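Notebook, Tirodeck conversion. January, 7:40 am start

Hall B first. Old bindery side, the one Tridano wants as pop-up / exhibition space. Walked it with the floor plan, plan is wrong again, second column row sits further from the loading door than drawn. Redraw before anything goes to Giltska.

Capacity. Whole hall is licensed for 1,000 standing but that's with both end doors open. With partition in we lose the east door. Need to ask fire office what it drops to. Did not ask yet.

Acoustics: clap test by the stairs, awful. Long flutter between the brick and the glazing. Talks in here won't work without curtain. Þorgeirsson quote covers 23 panels of felt, hung, no install. Enough for one long wall. Try one wall, then measure, then decide on rest.
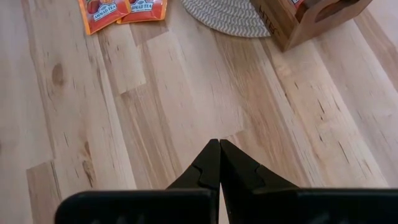
Sotiris Sarantis thinks one wall is a waste of money, and that the flutter will just move to the ceiling. He'd hang the felt flat overhead in two strips and leave the brick bare, which tenants like anyway. Fair. Ask Þorgeirsson if same panels can go horizontal, what fixings.

Power. Board in the old press room still has the big three phase feeds, labels half gone. Traced four of them before lunch, other two go under the slab somewhere. Do NOT let exhibitors near that board untill it's boxed in.

Rents for the studio units upstairs: Amândio Sampaio sent his table. Units at 77 for the first row, 92 for corner ones, per desk per month. Corner ones get the draft from the roof vents so I'd swap it if I could. Told him so. No answer.

Opening weekend list still has two events in the same slot, the book fair load-out and the fashion people's rehearsal. Moved rehearsal to 6 pm in my copy only. Calender on the shared drive not changed.

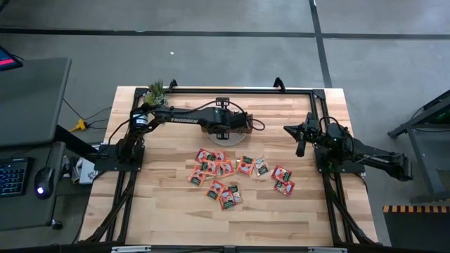
OPEN ITEMS / HALL B

- fire office: capacity with partition in
- felt, horizontal, fixings + lead time
- box for press room board, get a price
- column row, remeasure w/ laser (battery dead today)
- book fair: who has the loading door key after 10 pm
- Giltska want the signage text, both languages, they have nothing from us yet

Left at 5:15. Heating on the north side was still off, third day. Rang them, was told a valve is on order.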